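Sumampouw House Kitchen Group
Minutes, December 2023

Kalkidan Asfaw welcomed everyone and thanked those who had come out in the cold, and the March minutes were agreed with no changes. We then had a good long talk about dishes – longer than planned, but a happy one – and most of us would like to keep plates standing upright in a slatted wood rack and mugs on a tree by the toaster oven.

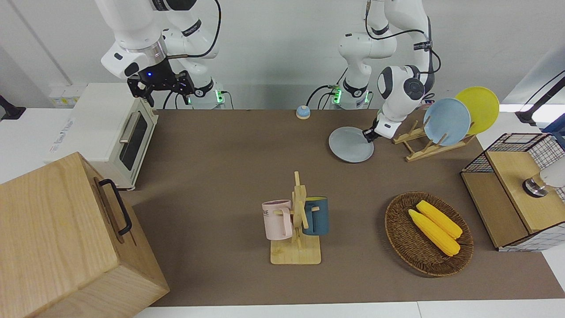
Worktable with the wood dish rack, mug tree and toaster oven.

Kalkidan has a price of $44 from Storero for a second rack, and this was warmly approved. The quote from Plirar for new shelves came to $700, and after some friendly back and forth we agreed to wait until spring. Next meeting at 7 p.m., date to follow by email.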